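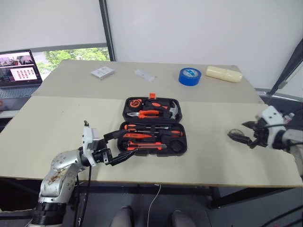

About Plotonness

Plotonness writes planning and control software for two-armed robots. Andri Aebischer started the company in January with the motion planner he had built at Civano. We are now 17 people.

Our planner, Marti, decides which arm reaches first and keeps the two from colliding in a tight space such as an open tool case.

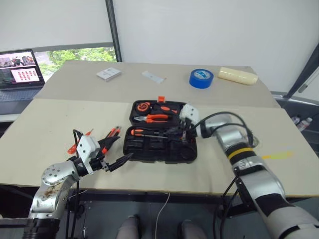
Pliritz is the tooling side. It logs each run and replays it next to the plan, so an engineer can find a bad grasp in the log.

Page updated 10/05/2021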